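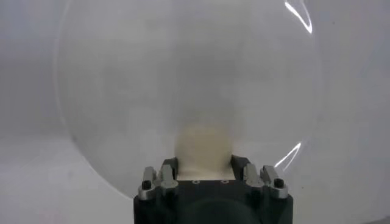
Mamance Water District – Customer Help Desk
Ticket 1117
Opened: February 25, 2022
Category: Usage portal / drought allowance
Status: Resolved
Handled by: Imke Rieger

Customer's message

Hello, and thank you in advance for reading this, I know you must be getting a lot of mail with the new watering rules. We live on Fomedholm Lane and have been trying very hard to stay under the allowance. The lawn has been brown since last summer, we catch the cold water from the shower in a bucket, and my husband now washes the car with a sponge and a lot of patience. So you can imagine how I felt when the portal told me we had gone over our daily allowance and used 275 gallons, overnight, while everyone was in bed! There is a red banner on my account that says a warning may follow. I have walked the whole yard with a flashlight and there isn't a puddle anywhere. Could somebody please take a look before I start digging up the flower beds?

First reply from the help desk

Good morning, and thank you for such a careful note. Please leave the flower beds alone for now. I can see the banner on your account, and I've put a hold on it so that no warning goes out while we work through this together. You won't need to call in about that part, it's done.

There are a couple of ways a reading like yours can come about, and I'd like to start with the one that's easiest to check from your end. Would you turn off everything that uses water, go out to the meter box and look at the little triangle on the dial? If it turns, even slowly, water is going somewhere. Please write down the full number on the register, then leave everything off for two hours and write it down again. That means no toilet, no dishwasher, no ice maker, and nothing on the stove that needs topping up. Many people do this after supper once the pots are filled.

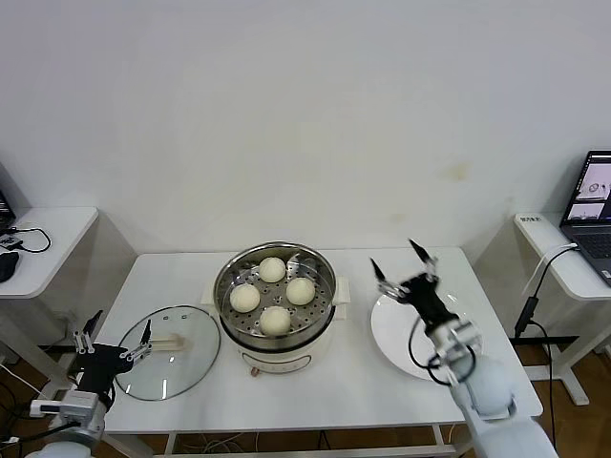

Four buns in the steamer tray, with the glass lid set down to the left of the pot.

While you're waiting, a few drops of food coloring in each toilet tank will tell you whether the flapper is leaking. If color shows up in the bowl before anybody flushes, that's a leak, and a new flapper is a cheap fix. Don't forget the sprinkler timer in the garage either. They have a battery backup and quite a few of them go back to the factory schedule after a power cut, and then they run happily at night when you can't see them.

Customer's message

Thank you, that was very clear. The triangle didn't move and both numbers were the same, down to the last digit. No color in either toilet. The sprinkler timer is unplugged and has been since the fall, and I turned the valve off too. The portal still has the same big number for that night, and the banner is still there in all its glory. Is it possible that I'm looking at the neighbor's water?

Second reply from the help desk

You're a wonderful tester, thank you! With those results I'm happy to say you don't have a leak that we need to chase, and I could move on to our side of things. It isn't your neighbor's water, though it was a very sensible question – I did compare the meter serial number with the one on your bill and they match.

What I found is in the hourly data. The Irness radio unit on your meter lost contact with our collector and stayed quiet for four days. Once it reconnected, it sent the whole stretch in one go, and the portal booked all of it to the hour when it arrived. Your 275 gallons is the water you used over those four days, and spread out properly it puts you comfortably below your allowance on every one of them. 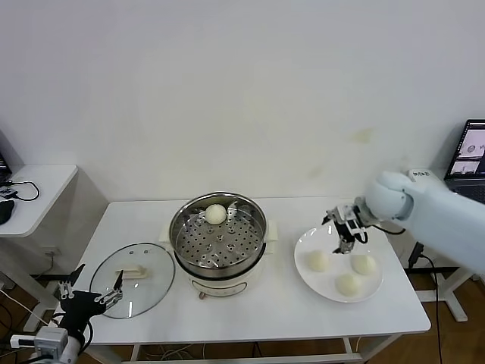
I've asked our data team to spread the reading over the right days, and the banner will clear when they have finished. The bill itself isn't affected, as it goes by the register and not by the daily chart.

I've also put in a work order for the radio unit. The technician from Zinchenko Metering will need to get to the box at the curb but won't need to come inside, so you don't have to stay home for it. If there's a car parked over the lid, please move it on the morning of the visit. They'll leave a card on your door with the old and new serial numbers on it, and I'd hang on to that until your next bill comes.

Customer's message

Oh, what a relief. The banner was gone this morning and the chart looks like us again. The technician has been, the card is on the fridge. May we hand-water the tomatoes when the time comes, or is that also restricted now?

Closing note from the help desk

I'm so glad. Hand watering with a shutoff nozzle is allowed on any day before the heat of the morning, and so is a watering can, and your shower bucket doesn't count toward anything at all, so pour away. Hold on the account removed, work order closed, corrected readings confirmed in the portal. If the banner comes back, just reply to this ticket and it'll reopen with all your notes in it.

Imke Rieger
Customer Help Desk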